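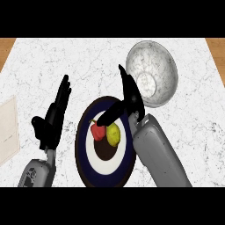

Praltura has moved its purchase of two-arm kitchen handling stations back to September and will spend the intervening weeks on simulation, according to a planning note dated Aug 17, 2024. The company had budgeted for 3 stations at its Grement site. It now plans to order 2, with the third held as an option until the simulated trials are complete. The trial tasks are built on a rendered countertop with a plate, a metal bowl and two pieces of produce, a red bell pepper and a lemon that sit touching on the plate. Items in contact are weighted more heavily in the scoring than items standing apart – the grasp has to separate them before anything can be lifted.

Two suppliers remain on the shortlist, Ameck and Tosh. Both quote arms and hands as separate lines, and the hands account for 43 percent of the Ameck price. Praltura has asked each supplier for a hand replacement rate and a fixed price for spares over the first service period. Neither figure was in the original quotes.

The note sets aside 40 hours of simulated running per task before any hardware is accepted. Simulation licenses are charged to the engineering budget and do not reduce the capital allocation. Floor preparation at Grement, including power and guarding, goes ahead on the earlier schedule – the layout is the same for either supplier.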